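Skip to content
Print this page | E-mail this page

We use cookies to remember your settings and to count visits. By staying on this site you accept this. Change settings

Plellico Household Handling Project
Progress report to the Goh Fund, spring period

1. What this report covers

This report covers the work since our last report and gives most of its space to the open day in May, which was the main item in the plan for this period. The open day was held on a Friday at our rooms in Cladholm. Spending is reported separately on the Fund's own form.

2. Preparing for the open day

The plan we sent in the winter listed one demonstration, folding towels on a table. We changed this to two. Towel folding was kept, and we added work at a clip hanger, where a two-finger gripper has to take hold of a metal clip and open it or place it. The change was agreed with the Fund by e-mail before any money was spent.

The clip hanger was added at the request of Prodel, our partner for the home trials. Their staff visit people who have trouble with small hand movements, and clothespins and clips come up often in those visits. Squeezing a spring clip takes strength in the thumb and first finger, and it has to be held open while the garment is put in or taken out. Folding does not test this at all.

We bought the clips and hangers from ordinary household stores. We did not modify the clips. The gripper pads were changed to a type with a rougher surface, because the smooth pads used last year slid off polished metal when the grip was anything other than square.

3. The day itself

Doors opened at 10 a.m. and the last group left shortly before 4 p.m. We had 21 visitors, which was close to the number we had room for. They came from Prodel, from two housing services in the Cladholm area, and from the local college. A few were family members of people in the home trials.

Visitors were taken through in small groups. Each group saw the towel table first and then the clip hanger. An operator ran the arm at both stations, and we told visitors this at the start. Some had come expecting the machine to work by itself, and we would rather they heard it from us at the door than worked it out later.

At the hanger, the operator worked from the view of the wrist camera. Groups asked to see this view, so from the second group onward we turned the operator's screen toward the room.
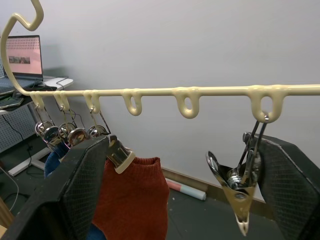 Wrist camera view at the clip hanger, with a clip between the gripper fingers and a knit sweater on the rack.

The towel station ran as planned and needed little attention. The hanger station was slower. The operator often needed more than one approach to get a clip squarely between the pads, and on two occasions a clip was dropped and had to be picked up by hand. We stopped the arm each time before anyone reached in.

The hardest part was that the clips swing. When one is touched, the others near it move too, and the operator has to wait for them to settle. Clips that hang close together are worse in this respect than clips with space between them. We knew this from practice, but it was more obvious with a group standing there waiting.

4. What visitors told us

We handed out a short comment card. The main points were:

- The hanger was more interesting to most people than the towels, even though it went less smoothly.
- The pace was too slow for a person who wants one sweater off the rack and is standing next to it.
- Several people asked whether the pads would mark or pull knitted clothing. We do not have a good answer yet.
- The housing services wanted to know how much floor space the arm takes up. We gave them the base measurements and will send a drawing.
- The talk at the start was too long.

5. Costs of the day

The open day cost about $2000, mostly for room preparation, printing, lunch, and extra operator hours. This is within the amount set aside. The clips and hangers were paid for from the small equipment line.

6. Changes to the plan

We ask the Fund to note two changes. First, the hanger task will continue through the next period alongside the towel work, using the same operator hours. Second, we will test the rough pads on a range of knitted fabrics before any clothing belonging to trial households is handled. Prodel has offered to collect worn garments for this.

The first home visit with the arm moves back by one month as a result. The end date of the project does not change.

7. Next period

Work now under way is a set of practice runs with the clips spaced farther apart, and a shorter version of the opening talk for the second open day in the fall. The floor space drawing will go to the housing services and a copy will be sent to the Fund.

Contact | Privacy | © Plellico Household Handling Project, Cladholm | Back to top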